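Wulline list archive
Home | Threads | By month | Search | Log in

Re: [wulline-repair] old tower - clean it out or scrap it?

Sorry, quick one, writing this between things. Quoting the bit I'm answering:

> I have a desktop tower that came out of the Sutholm office clear-out.
> It powers up, fans go loud, then it shuts itself off after a while.
> Never been opened as far as I know. Is it worth the trouble or do I
> take it to the dump on Monday? Also I want to pull the old drive
> before it goes anywhere, and I can't see how the cage comes apart.
> Do I need special tools?

Don't dump it yet. Loud fans then a shutdown is very often just dust. I've had a couple like that from the same kind of office and both were fine after a clean and fresh paste on the processor. Took me 60 minutes the first time, and a good part of that was looking for a screw.

No special tools. Phillips screwdriver, a soft paintbrush, a can of air, a muffin tin for the screws. If you don't have paste, the small Brabec tube is plenty for this.

What I'd do, in order:

1. Power off, cord out of the wall, hold the power button in for a few seconds. Lay the tower on its side on a table with a decent lamp. Carpet is a bad idea.

2. Side panel off. Usually 2 screws at the back, then it slides. If it won't slide look for a catch before you start pulling on teh thing.

3. Take a picture of the cables with your phone. Then another one from the other side. You will want these later.

4. Brush first, air second. Hold the fan blades still with a finger while you blow. Do it outside if you can, or you'll be wiping down the whole kitchen.

5. Drive cage. Mine is white metal, up in one corner, with a slot and a line of small round holes punched in the flat face. Yours may look different but same idea - work out which holes have screws in them before you force anything. Data cable off, power cable off, then the drive screws, then it slides out. Power plug can be stiff, wiggle it side to side and pull on the plug itself, never the wires.
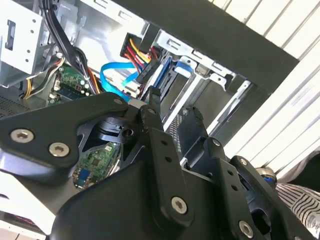
6. Heatsink and paste. Only if the clean didn't fix it. Run it for a few minutes first so the old paste softens, shut down and unplug again, then twist gently before lifting. Wipe both sides with rubbing alcohol and a coffee filter. New blob the size of a pea.

7. Everything back in, check no cable is touching a fan, panel on, try it.

On whether it's worth it - a tower that age sells for next to nothing, so do it if you want to use it, not for the money. I would't put 200 into new parts for it. A used drive and some paste, sure.

Label the old drive when it's out. I have a drawer of them with nothing written on and it's a pain.

If it still shuts down after all that, post what it does and how long it lasts before it goes off. Could be the power supply and that's a diferent email. Don't open the power supply itself.

Gotta run

438 views | 2 replies

Recent threads
- Which paste for an old laptop
- Busuvano printer, feeds crooked
- Free to pick up: box of power cords
- Stripped screw, what now
- April swap table, who has a spare monitor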